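Re: [jeltham-parents] Global Citizens Week, final plan
From: Kyrylo Hrynyshyn
Date: 3 Mar 2020

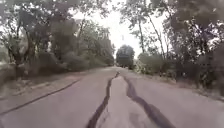 Thanks for sending the plan around. I've read it twice and I still can't tell what the fifth graders are supposed to know at the end of the week that they don't know now.

On 2 Mar, Parisi wrote:
> Every class will adopt a country and make a display for the
> hallway. Fifth grade has water and sanitation. We will finish
> with the sponsored walk, and all proceeds go to the Plullow
> schools fund. Last November's walk was a huge success and we
> are aiming for 100 walkers this time!

A huge success by what measure? We were told in November that the money would pay for handwashing stations at 8 schools. I asked at the time which schools, and was told a list was coming. I haven't seen one. Maybe it went out and I missed it, in which case please resend.

I have no quarrel with the walk itself. My daughter liked it and so did I. But the kids collected that money from neighbors and grandparents, door to door, and some of those people have asked me where it went. I'd like to give them a better answer than "the fund."

On the displays: 60 minutes is set aside for research and two whole afternoons for painting and gluing. I know the hallway looks great afterward. I also know that last time my daughter could tell me the colors of the flag and what people there eat at weddings, and nothing at all about who pays for a well or who fixes the pump when it breaks. Those are questions ten-year-olds are perfectly able to ask. Couldn't we flip the hours?

Then there's the Sasulari workbook. Has any teacher here used it all the way through? The sample pages I got are mostly word searches. The last page is a pledge to sign, and I don't see why kids should sign anything they haven't had a chance to argue about first – mine certainly would.

I can come in on either painting afternoon if you still need adults. Please send the November total along with the list of schools.

Kyrylo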